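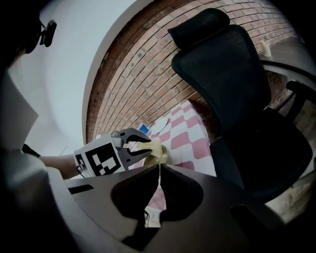 Selon Manon Zacharias, une machine qui essuie les tables n'a d'intérêt que si la personne qui les essuyait avant peut dire ce qu'elle fera à la place. Elle nous l'a écrit avant de signer le premier contrat, et nous avons gardé sa phrase dans notre cahier des charges.

Fasport : qui sommes-nous

Fasport est une société de 19 personnes. Nous préparons l'automatisation de petits travaux de table dans les restaurants d'entreprise : essuyer, débarrasser, ranger la vaisselle légère. Notre premier client est la cantine de Boychuk, où l'on sert 674 repas les jours pleins.

Notre manière de travailler

Nous ne programmons pas les gestes depuis un bureau. Les employés de la cantine viennent dans notre atelier et ils montrent le travail avec des pinces tenues à la main. Les pinces portent des motifs carrés noirs et blancs, qui permettent de retrouver leur position dans les enregistrements. Le bras robotisé, nommé Winon, apprend ensuite à partir de ces gestes. Pour une seule tâche, il nous faut environ 2 000 démonstrations, et c'est un travail long, il faut l'avouer. Les tables de l'atelier sont mises avec des nappes et de la vaisselle ordinaires.

Les heures de démonstration sont payées comme les heures de service. Au début, ce n'était pas prévu. Maëlle Petrenko a demandé ce changement pendant une réunion de septembre, et elle avait raison : montrer son métier est aussi un travail.

Ce qui change pour les équipes

À la cantine de Boychuk, Winon prend en charge l'essuyage des tables après le service. Les quatre employés de salle commencent maintenant plus tôt l'accueil du soir et terminent aussi plus tôt. Deux d'entre eux se sont formés au réglage du bras. Une autre a préféré retourner en cuisine, et son poste a été adapté.

Tout n'est pas résolu. Le bras est plus lent qu'une personne, et il supporte mal les tables trop chargées. Certains employés trouvent que la salle est devenue trop calme après le repas. Nous discutons de ces remarques chaque mois avec eux, et le compte rendu est affiché près du vestiaire.

Nos engagements

Nous n'installons aucun bras sans l'accord écrit de l'équipe concernée. Les enregistrements ne servent jamais à évaluer un employé. Un bouton d'arrêt se trouve toujours à portée de main, et chacun peut l'utiliser sans donner de motif.

Notre prochain site sera l'atelier de menuiserie Plestavwood, pour la salle de pause et sa petite cuisine.

Page mise à jour le 16 décembre.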